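Workshop Tips: Teaching the Arm to Tidy a Jewelry Box

If your gripper handles blocks and mugs just fine, a necklace will humble it in an afternoon, and I say that with love! Chains are thin, shiny and never the same shape twice, so most of the fixes are in the software. These are the settings we keep coming back to in Pirumeo.

Plan on the bead, and leave the chain out of it. Our depth map loses a fine strand completely, but a round bead gives the planner a nice solid blob to aim for (turn the blob filter down to 3 or it will be thrown away as noise).

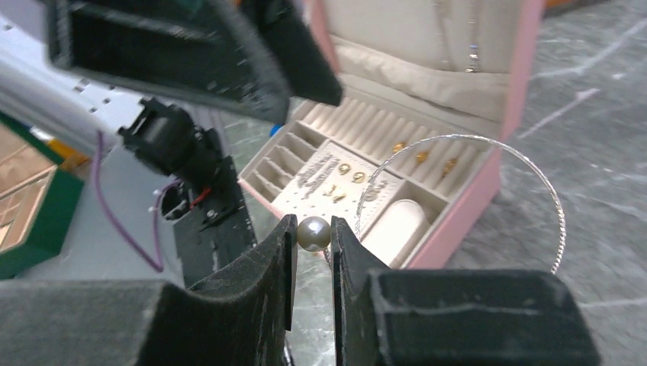
Fingertips on the ball, with the necklace looping out over the open pink box.

Give the chain some room in the collision model, too. We draw a fat tube around the whole loop in Vukness and let the planner treat it as part of the gripper. It's clumsy, and the paths come out longer, but the ring rolls and the earring panel are kept well clear.

Slow the wrist down before you lift. A swinging chain confuses the tracker, so we wait 2 seconds after closing and take a fresh look before moving on.

Mask the lining while you're at it. Gathered cream fabric makes lovely false edges, and ours cost us 1,136 bad grasp candidates in a single log before we painted it out.

Save the mask with the box pose, by the way, or you'll be doing it all over again the next time somebody nudges the box.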